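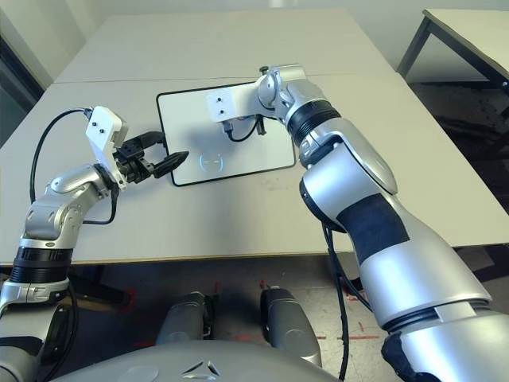
Is it all right to use a whiteboard lying flat on a table instead of hanging it on a wall?

It works well for anything one or two people need to look at, as long as you wipe it before it has been left for days and keep wet cups off the table next to it.

I have been asked this a few times since I mentioned in an earlier post that I had stopped looking for a wall to put ours on. The honest position is that I never decided to use it flat. We moved to Juvodthorpe in December and the board went on the table while I looked for the right screws. The screws turned up in the spring, in the box with the curtain hooks, and by then I was used to it.

It is a plain board with rounded corners and a narrow black frame. I bought it at Gunnlaugsson for £23, which was more than I wanted to pay, but the cheaper ones had a surface that felt a bit chalky when I ran my thumb over it. I don't know if that matters. I have had chalky ones before and they never wiped clean after the first month.

What I use it for

Mostly lists. What has to be done before lunch, what has to be carried over, who is ringing the plumber. I also draw on it when I am trying to work out where something should go. Last year we had a shelf to fit into an awkward gap beside the boiler and I drew it on the board five or six times before I cut anything. On paper I would have drawn it once and believed it.

Auður Mogensen, who I share the work table with, uses it for her handwriting. She is left-handed and has been trying to make her writing easier to read. She does loops and hooks and long wavy lines as a warm-up, then wipes them off and starts on words. I thought this was a bit much to begin with. Then I tried it, and found that I cannot draw an even wavy line from right to left at all. It starts well and gets tighter as it goes.

Flat against upright

The main thing you notice is your arm. On a wall, your hand is up in the air and all the movement comes from the shoulder, and after a few minutes it aches. On the table the weight of the arm is taken by the table and you can write small. My writing on an upright board is twice the size it needs to be and slopes down to the right. On the table it is close to my normal writing.

The bad side is the heel of your hand. On paper you rest it wherever you like. On a board you rub out the line above. Auður gets it worse than I do, as her hand follows the pen. She now turns the board on a slant, with her side lower, and comes at each line from underneath. I have started turning it a bit as well. It looks careless when you walk into the room but the slant is more comfortable than having it square to the edge.

The other bad side is the light. Hung on a wall, a board picks up the window. Laid flat, it picks up whatever is on the ceiling. Ours is a glossy one and if you sit in the wrong place you get a patch of white that you can't read through. Moving the board by a hand's width usually sorts it out. Moving your chair does the same. I looked into matt boards and was told by the man in Gunnlaugsson that they hold on to the ink more, so I left it.

Pens

People write in more about pens than anything else, so I will say what I know, which is not a great deal.

We had a set of Clulavis markers from when Auður was teaching evening classes in Skukness. Black, blue, green, red. The green was too pale to read from any distance and the black dried out first, as it always does. The red has lasted longest and it goes on thick. It does have a habit of leaving a little blob where you stop, so if you finish a stroke slowly you get a round end on it. Lift the pen while your hand is still moving and it tapers off.

Store them lying down. I kept mine standing up in a mug for years, tips upwards, and wondered why they wrote so faintly. If you have one that has gone faint, put the cap on tight and leave it on its side overnight. About half of mine came back. The other half went in the bin.

And check that it says dry-wipe on the barrel before you take the cap off. Frida Bech came round one Wednesday to plan the seating for her mother's lunch, 27 people in a room meant for fewer, and drew the whole thing out with a permanent marker that had been in her coat pocket. It was a very good plan. We copied it on to paper and then spent the rest of the afternoon getting it off.
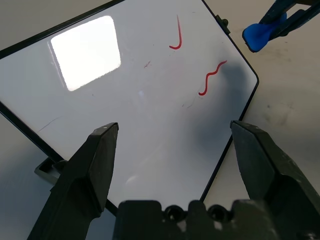

If you have done the same as Frida, the thing to try first is another marker. Go over the permanent line with a dry-wipe pen, cover it completely, give it a few seconds and wipe. The fresh ink loosens the old. It took us three goes for most of it and more for the table labels, which she had pressed hard on. After that, a little surgical spirit on a cotton pad took up the rest. Open a window if you do a lot of it.

Cleaning

There are two sorts of wiping and it took me a long time to see they are different jobs.

The first is rubbing out. You do this with a felt eraser or a dry cloth, and it only moves the dust of the ink about and picks up some of it. If the eraser is full it will put grey back on the board. Take it outside and knock it against a wall, or give it a brush. I do ours when I remember, and I don't remember often.

The second is washing. A damp cloth with a drop of washing-up liquid, then a second cloth with plain water, then a dry one. The second cloth matters. If you leave soap on the surface the next lot of ink beads up and looks patchy, and you end up blaming the pen. The full wash takes me 10 minutes including finding the cloths. I do it at the end of the week if the board has been busy.

In between, you will get ghosts. These are the faint lines you can still make out after rubbing. Some of it is ink left on too long and some of it is the surface getting worn. Ink that has been there a day comes off with the eraser. A fortnight and it will want washing. We went away once and left a list on it the whole time, and I could still read "bread, lightbulbs, Frida's key" for a long while afterwards if I put my head down near the table.

Scratches are another matter. There isn't anything to be done about a scratch. Ink gets in it and stays there as a dark line. Most scratches come from grit, so if you are working on a table where you also mend things, wipe the board before you wipe it, if that makes sense. Blow the bits off first. Don't use the rough side of a sponge, whatever you have been told about doing it gently.

Brown smudges tend to be tea, in my experience, or fingers. Soap deals with both.

The table

A few people worried about the table. Ours has a light top and I haven't had any harm come to it from the board. The ink does get on it when you run off the edge, and off a smooth top it comes away with a damp cloth if you are quick. On bare wood it won't. If you have a nice table put a sheet of something under the board that sticks out on every side.

The board can slide about if the top is smooth and you press hard. I had four small rubber feet left over from a chopping board and I meant to stick them on the back. I haven't done it. I hold the frame with my other hand, and Auður leans her forearm on the corner. If I were doing it for a child I would put a tea towel underneath, folded flat.

Don't slide the board along the table to move it, either. Pick it up. Anything gritty under the frame will mark the top.

Would I hang it now

I still have the screws. The wall beside the back door would take it and I could read it on my way out, and that would be good for the shopping. The 58 bus goes from the end of the road and I am usually late for it, so a list by the door has some sense to it. But then I would have to stand up to write on it, and Auður would lose it for her loops. We have talked about getting a second, smaller one for the door with a magnet for the pen. She thinks a scrap of paper would do.

For the person who asked whether a flat board is any use for meetings: for two people sitting side by side it's better than an upright one. For two people facing each other one of you is reading upside down. For more than four I would prop it on a chair.

I will do the post on the boiler shelf next. The drawings for it are long gone but I have the measurements written on the underside.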